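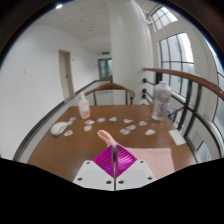

Pastel cards spread out for sorting on a wooden table.

Card Sorting FAQ

Do I need the whole table?
No. Half is plenty. Bottles and papers can stay at the back or side.

How should I sort the cards?
By color first: blue, pink, peach, white. Put pale or mixed ones in whichever pile is closest.

Can I stack them face down?
Yes, but keep stacks under 500 cards or they slide.

I'm missing a card. Who do I ask?
Write to Bartosz Sadowski at Zokico. Replacements ship in 2 weeks.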